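December
By Si-eun Jin, Trornum Press Office

Trornum Introduces Black Table Cloth Program for Work Rooms, Studios and Teaching Spaces

RAMSTEAD - Trornum, a supplier of furnishings for shared work rooms, today announced the general release of its black table cloth program. The program covers the supply, fitting and care of plain black cloths for work tables, and it is open to schools, repair shops, studios, laboratories and other places where small items are handled on a tabletop for much of the day.

The cloths have been in limited use in Ramstead for six months. During that period Trornum supplied 789 of them to rooms of different sizes and purposes, and the company used the comments it received to settle the final range. The cloth is offered in one color and 19 sizes. Rectangular tables, square tables and tables with rounded corners are all covered by the standard range, and other shapes may be ordered by measurement.

"Our customers told us that they wanted a table they could see things on," said Hyun-seo Seo, director of furnishings at Trornum. "A bare tabletop reflects the ceiling lights. It has a grain or a pattern, and after a few years it has marks. A small part or a light-colored tool can be hard to find on such a surface. We were asked for a dark, quiet background, and this program is our response."

A Plain Surface for Close Work

The black cloth was developed for tasks in which people look closely at what is in front of them. Sorting, assembly, inspection, mending and tabletop demonstrations are the uses most often named in orders received to date. The surface has a low sheen, so overhead lamps are less of a distraction, and the weave gives enough grip to keep light objects from sliding when the table is bumped.

Trornum considered several dark colors before choosing black. Navy and dark green were both tried in the early months. Customers found that these cloths looked different from one room to the next depending on the lamps in use, and that replacement cloths placed beside older ones did not always match. Black was more consistent, and it was retained as the only color. The company has no plan to add others.

Trornum advises that black cloth does show lint, chalk and pale dust more readily than a gray or patterned one. Rooms where these are present in quantity should expect to brush the cloth at least once a day. Several of the early customers regarded this as useful, as it prompted them to clear the table before starting the next task.

Fit and Fall

Each cloth is cut to cover the full top of the table and to fall past the edge on all sides. Customers may choose a short fall, which keeps the table legs and any drawers clear, or a long fall, which hides items stored underneath. At the corners the cloth is left unseamed, allowing it to curve down over a rounded edge without a hard fold. Square-cornered tables may be fitted with the same cloth or with a mitered version at additional cost.

Fedir Holovko, who led the fitting work in Ramstead, said that most difficulties during the early months came from incorrect measurements.

"People measure the top and forget the thickness of the board," Mr. Holovko said. "On a thick table that takes a good deal away from the fall. We have rewritten the order form so that the thickness is asked for on the first line, and the number of returns has gone down since then."

The order form now also asks whether the table stands against a wall. A cloth placed against a wall needs less fall along the rear edge, and surplus fabric there tends to push the table forward or bunch up behind it. Customers who note the wall on the form will receive a cloth with a shortened rear side, marked with a stitched tab so that it can be told from the front.

Wrinkles and Creases

New cloths are shipped folded and will show fold lines when first opened. Soft wrinkles generally relax within several days of use. A long crease, particularly one that runs across the table at an angle, may remain until the cloth has been washed or pressed. Trornum recommends pressing from the reverse side with a warm iron and a damp cotton sheet, and allowing the cloth to cool flat before it is put back on the table.

Pressing on the face side may leave shiny patches. These cannot be removed, and they are not covered by the replacement terms.

For customers who need a smoother surface, the company supplies clips that hold the cloth under the table edge. The clips are sold separately. They are suitable for tabletops up to the thickness stated on the package and should be checked from time to time, particularly on tables that are moved between rooms. Cloths may also be ordered rolled on a tube in place of folded. The tube adds to the shipping charge, and it is recommended for the larger sizes.

Experience at Ndung'u

Among the first customers was Ndung'u, a training workshop in Ramstead that teaches the repair of clocks, hand tools and small household goods. The workshop ordered cloths for its main teaching room and later extended the order to its evening classroom.

"Our students drop very small screws, and they used to lose them on the table before they had a chance to lose them on the floor," said Édgar Arboleda, head of instruction at Ndung'u. "With the black cloth they can find a bright screw from where they are sitting. The classes run with fewer stops. We have asked for a second set so that one can be in the wash."

Mr. Arboleda added that the workshop had repainted the teaching room in a flat pale gray at the same time, at the suggestion of its own staff. The earlier walls held charts, hooks and notices, which were moved to the corridor. The workshop considers the plain wall and the dark table to be one improvement and intends to keep both.

Trornum does not supply paint and does not require any change to the walls of a room in which its cloths are used. Customers who ask for guidance are given a short printed sheet on the subject. It recommends a matte finish in a light neutral shade, and it notes that flat paint takes on smudges more easily than a washable finish, particularly at the height where hands and chair backs touch it.

Care and Replacement

The cloths may be washed by machine in cold water with other dark items. They should not be bleached. Line drying is preferred, as repeated high heat will fade the color and may shrink the cloth enough to shorten the fall. Wax, adhesive and machine oil should be lifted from the surface with a dull blade or a paper towel before washing.

Cleaning and exchange services are provided by Raleck, which has handled laundry for Trornum's upholstered products for many years. Under the exchange service, used cloths are collected before 9 a.m. and clean cloths of the same size are left in their place. The service is available within Ramstead at present. Raleck has informed Trornum that it is prepared to extend its route as orders from neighboring towns allow.

"A table cloth in a work room has a harder life than one in a dining room," said In-ho Jeon, service manager at Raleck. "It is leaned on, tools are dragged over it, and it is often taken off in a hurry. We inspect the edges and the corners every time. When a cloth has gone thin we tell the customer, and we do not send it back out."

Cloths that split at the hem in ordinary use during the first year will be replaced without charge. Cuts, burns and stains from dyes or solvents are excluded.

Ordering and Availability

The full range may be ordered from this month through the Trornum showroom in Ramstead or by mail. Orders of 20 cloths or more qualify for a measuring visit, in which a member of the fitting staff will record the dimensions of each table and advise on the fall. Smaller orders are filled from the customer's own measurements. A sample square of the cloth will be sent on request, and the company encourages customers to view it under the lamps of the room in which it will be used - preferably in the evening as well as by day.

Schools and training workshops may apply for a reduced rate. Applications should state the number of tables, their sizes and the use to which the room is put.

About Trornum

Trornum supplies tables, seating, storage and table coverings for shared work rooms. The company is based in Ramstead, where it operates a showroom, a cutting room and a repair counter for its own products. Press inquiries should be addressed to Si-eun Jin at the Trornum Press Office.

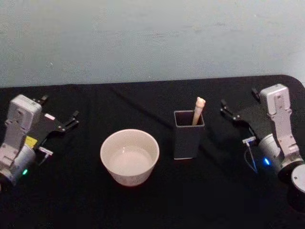
Should the cloth be removed from the table at the end of the day?

It may be left in place overnight once it has been brushed clean. If the cloth is damp, it should be taken off and hung to dry before the table is used again, as trapped moisture can mark the tabletop beneath it.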